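3.2 Who waters, and when

The depaving of Tusuldale Road removed 409 square metres of concrete from 19 front gardens in Rirnuvthorpe. Putting plants in the holes was the easy part. Households chose from a list of drought-tolerant species drawn up by Cordero (the nursery, not our co-author Casimiro Cordero, who is tired of being asked), and most chose lavender, whatever the list said about yarrow.

Watering in the first summer was left to residents, who were given a card with advice on it. Interviews suggest that the card was read with care by those who already knew what it said. Others watered daily out of kindness, and lost their thyme to rot. 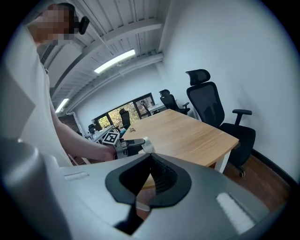
3.3 Counting visitors

Pollinator visits were recorded by residents using a tally sheet adapted from Prado and Baptista's earlier work on balcony planting. Each observer watched one patch of flowers for a fixed spell and noted bees, hoverflies, butterflies and "other". The last column proved popular. It received wasps, a great many ants and, in one garden, a cat.

After removing entries that could not be pollinators by any generous reading, we kept 3291 visits. Lavender took the largest share, which tells us as much about where people like to put a chair as it does about bees. We have not tried to correct for this. Ju-won Cheon proposed a weighting by comfort of view — and the idea deserves a better data set than ours. 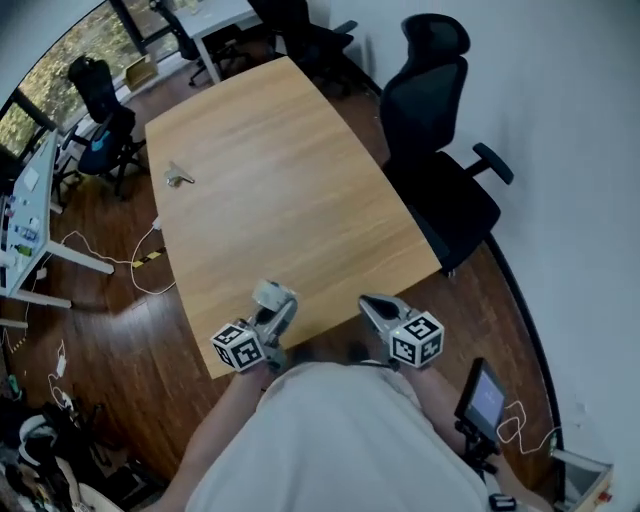

Two further cautions apply. The sheets stop on 31st August, when the funding from Grestis ended, although the ivy on the north side of the road was still to flower and would have been busy well into October. And gardens with keen observers look richer in insects than gardens with idle ones, a difficulty familiar to anyone who has worked with goodwill as a method.

3.4 Soil beneath the slabs

Esperanza Cuesta took cores from every garden before planting. The ground was compacted, low in organic matter and well supplied with builders' rubble, some of it evidently buried by people who hoped never to meet it again. Compost was dug in where a spade would go. Where it would not, stonecrop was planted and has done better than anything we fussed over. We return to this in Section 4, with some embarrassment.

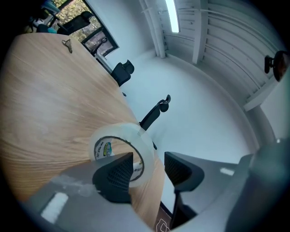

Figure 2. Table with a roll of clear tape and a set of keys.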